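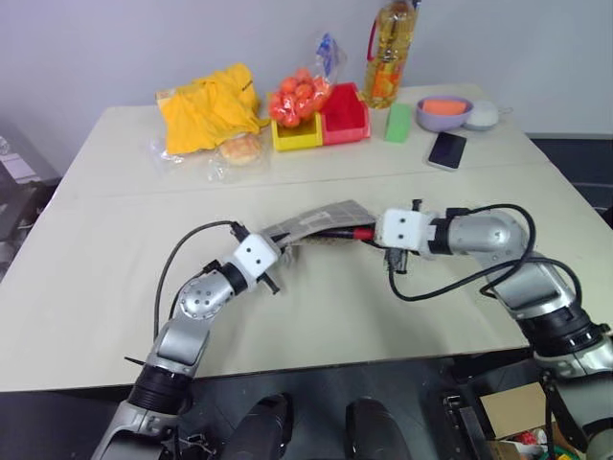 **格纹擦布**是家庭里擦拭、吸水和垫放用的一种织物，因为布面有方格图案而得名。它可以是棉的，也可以是麻的，或者是两种纤维混纺的。在中文里它没有统一的叫法，有的地方叫茶巾，有的地方叫厨房布，也有人简单叫格子布。本条目主要讲灰色格纹的一类，以及它的折叠和保存。

## 名称

“茶巾”这个词来自英文 tea towel 的翻译，原来指擦茶具的细麻布。后来用途变宽，擦桌子、盖面包、包碗碟的布也用这个名字。严格来说，茶巾和抹布是不同的：茶巾接触干净的餐具，抹布接触台面和污渍。很多家庭不做这个区分。

## 图案和颜色

格纹由两组颜色的纱线交叉织成，经纱和纬纱都按一定的宽度换色。先织后印的布也有，但是印的格子在背面颜色比较浅，用这个办法可以分辨。灰色格子在家用织物里很常见，它比白布耐脏，和浅色的桌面放在一起也不刺眼。

织物收藏者 Adel Nasr 整理过一份家用格布的目录，共收 1,526 件，其中灰色格子的有 147 件。他按格子的大小分类，不按产地分类，理由是旧布的产地多数已经不能确定。

## 折叠

折叠擦布通常在平的桌面上进行。布先铺开，用手掌从中间往两边推平，然后拿住两端对折。拿住两端提起来的时候，布的中间如果离开桌面形成一个拱，说明两只手靠得太近，应该往外拉一点再放下。软的旧布不容易成拱，它会直接垂下来。

常见的折法有下面几种：

- **对折两次**：得到四层的方形，适合放在抽屉里。
- **三折法**：长边先折成三份，再对折，适合挂在横杆上。
- **卷法**：先对折，再从短边卷起，占的地方小，但容易留下弯的痕迹。

Rungnapa Intarasuk 在小册子《Dumska 家务笔记》里主张用格线做标记。折的时候让上层的格线和下层的格线重合，边缘就自然整齐，不用尺子。这个方法对印花布不太可靠，因为印的格子有时和布边不平行。

## 洗涤

新布第一次使用以前要洗一遍，去掉浆料，不然吸水很差。棉布可以用热水洗，麻布用温水比较好。柔顺剂会在纤维表面留下一层膜，减少吸水，所以一般不加。灰色格布和白布可以分开洗，特别是最初的几次。

晾干时把布拉直，格子就不会歪。已经歪了的布，可以在半干的时候沿对角线轻轻拉，再用熨斗压平。

## 保存

家庭里保存十二条左右已经够用，其中七条轮换，其余备用。备用的布放在干燥的柜子里，每年七月前后拿出来通风一次。织物店 Steketti 的旧说明书建议不要把布压在重物下面，折痕时间长了会变成磨损的线。

## 参见

- 餐巾
- 桌布
- 平纹组织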